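Bedroom Clear-Out, Vastden: Gallery

Clothes, bedding and the bed that had to hold all of it. July.

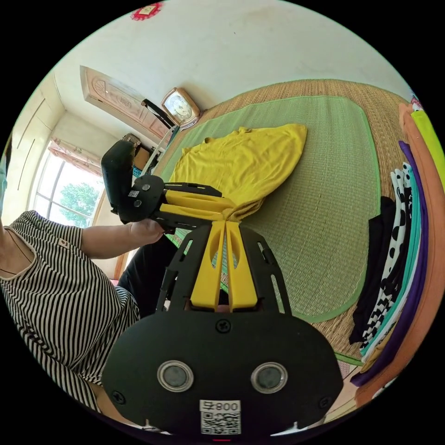

A reader in Sinaga wrote in after the first part of this went up and said that T-shirts should never be sorted on the bed, because the bed is where you need to sleep that night and the pile will still be there at eleven. She does hers on the ironing board, one at a time, and puts each one away before starting the next.

I tried it her way for one evening. The ironing board is too narrow for me and the shirts slid off the end. The bed is still the biggest flat surface in the house, so the bed is where the work gets done. I do take the point about bedtime, and I now stop at 9:30 whatever is left.

Yellow T-shirt, on the bed. Bright colors went in a stack of their own this year. They get washed together, so it makes sense to keep them together.

Notes on the rest of the room follow, in the order it was done.

The dresser
Three drawers, bought secondhand from Bumetby. The top one sticks in humid weather. T-shirts used to be in the bottom drawer and are now in the middle one, filed on edge so the colors show. The final count was 21. It was a good deal higher before I started, and the extra ones went into the donation bag.

Folding
Lay the shirt face down and smooth it out from the collar. Fold one side in, then the other, then bring the hem up to just short of the collar. Fold in thirds from there. A shirt that stands up by itself is folded tightly enough. Thin cotton never really stands up, so put those between two heavier ones.

Shirts with twisted seams
A few of the older ones have side seams that wander around to the front after washing. Pulling them straight while damp helps a little. I quit trying to get a perfect rectangle out of them and fold to the shape they have now.

The sheets
Two sets per bed, no more. The spare set is kept inside one of its own pillowcases on the closet shelf. Fitted sheets get rolled. I have watched the demonstrations and mine still come out round.

The closet
Winter coats moved to the hall for the summer — this freed up more rail than I expected. Long things on the left, short things on the right, and the space under the short things now holds a shoe rack from Nonedton. The rack came with one bolt missing and they mailed a replacement.

Donations
Two bags, dropped off at the side door of the thrift store. They take clean clothing with no holes. Anything stained or torn got cut up for rags and is in the bucket under the sink.

Still to do
The box of odd socks. The shelf above the door. The blanket that needs a bigger washer than ours, probably at the laundromat in Sinaga, if they still have the large one at the back.

Next gallery: the hall closet — coats, boots and the vacuum cleaner.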